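Filed under: walls and floors. Last changed 9/11/23.

# Fitting skirting board in a room that isn't square

Most guides to skirting start by assuming your corners are ninety degrees. Mine never have been. I have fitted skirting in every room of a terraced house in Skalcombe and I would trust a horoscope before I trusted a corner. So this page leaves out the bit where you cut everything at 45 and it all drops into place.

## What you need

- A mitre saw, or a mitre box and a decent tenon saw
- A coping saw with spare blades
- A sliding bevel
- Grab adhesive, plus screws and plugs for walls that bow
- Decorator's caulk
- A tape measure and a sharp pencil

You'll be told you need a laser level. You don't, unless the floor is very bad. You'll also be told that a nail gun makes the job quick. It makes the nailing quick, and the nailing was never the slow part.

## Measuring

Measure each wall at floor level, where the board will sit. Older plaster often flares out at the bottom, and a figure taken at waist height can be badly wrong. My back wall came to 1,522 mm at the floor and 11 mm more at the height of the window sill.

Write each length on a sketch of the room, then check it. Buy lengths that cover a whole wall in one piece if you can. A 3,000 mm board is easy enough to get home and saves you a join in the middle, where the eye goes straight to it.

Leave the boards flat in the room for a couple of days before cutting. I was doubtful about this one, skipped it in August and had gaps by the time the heating went on. I can't prove the two are linked, but I do it now.

## Order of work

Start with the back wall, the one you see as you come in. Cut that board square at both ends and fit it tight, corner to corner. The two side boards then butt up to it with a scribed end. Work towards the door.

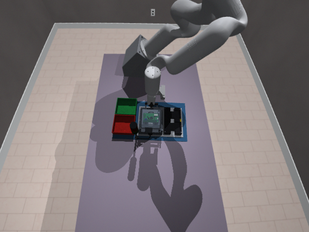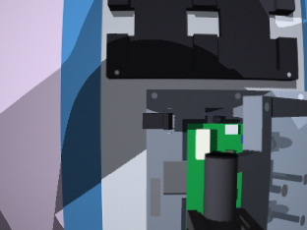
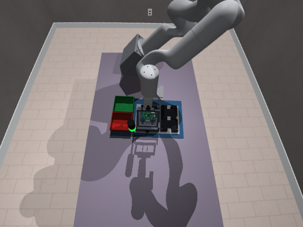
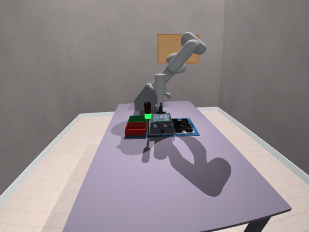
**Should I mitre the inside corners or scribe them?**

Scribe them. A mitre only closes up if the corner is true, and it opens again as the timber shrinks. A scribed joint hides a few degrees of error.

## Cutting a scribe

1. Cut the end of the side board at 45 degrees, as if for an inside mitre.
2. Run a pencil along the front edge of the cut so the shape of the profile stands out.
3. Follow that line with the coping saw, leaning the blade back slightly.
4. Offer it up, find where it catches, and take a bit off with sandpaper wrapped round a dowel.
5. Only then cut the other end to length.

My neighbour Lucyna Stępień does step 5 first and swears by it. She also buys more timber than I do.

## Outside corners

These do need a mitre. Set the sliding bevel against the wall, draw the angle on a scrap and halve it. Test on two offcuts before you touch the real board.

## Fixing

Adhesive alone is fine on flat plaster. The tube says it will hold anything. On a bowed wall it holds until you leave the room, so use screws and fill the heads.

Caulk the top edge last, in a thin bead, and smooth it with a damp finger. If the gap is wider than 5 mm, pull the board off and look behind it for a lump of old plaster.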